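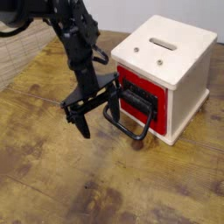
The white box with its red drawer front and drop handle. The slot is toward the rear of the lid.

Stavros Pavlović builds small cabinets for a living, most of them under a foot on a side. His shop in Kakstead turns out 14 designs, and the one on the bench when we spoke was the plainest: a painted wooden cube with one drawer and a slot in the lid. He calls it the Estrella.

"It is a box with a hole in the top," Pavlović said. "People put cards in it, or raffle tickets, or receipts. I don't specify."

The slot has rounded ends, which he cuts with a router and a template. Square ends, he said, tend to crack the paint at the corners after one winter. He sets the slot well back on the lid to leave the forward part free for hardware. Two screws show on top. I asked whether he had considered plugging them.

"I plugged the first 7. Then a customer wanted the lid off, and I had to drill out my own plugs. Now the screws stay where you can reach them."

The lid overhangs the front by a small amount. Pavlović sands a light bevel on the edges before painting, two coats with a day between. The off-white marks easily, he admitted, and he tells buyers to wipe it with a damp cloth and leave solvents alone.

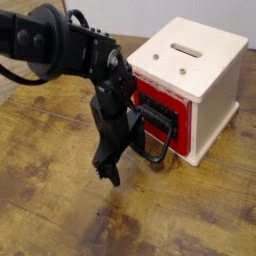 The handle projecting toward the camera, with the box at right. The bench top is worn and stained.

Most of our conversation concerned the handle. It is black, bent into a U, and large for the box. Pavlović tried knobs first, then a recessed pull from a supplier called Fisel, and rejected both.

"With a knob you have two fingertips. On a small drawer the pull goes off center and the drawer racks. With a loop you can put the hand in and draw straight."

The cost is clearance. A handle of that size hangs low, and an earlier version touched the bench and scraped. He raised the mounting point by 6 millimeters and left the rest alone.

He has sold 306 of them, the largest single order going to Voltell last August. A second drawer has been requested several times. He has drawn it but has not cut one, and the drawing is still pinned over the saw.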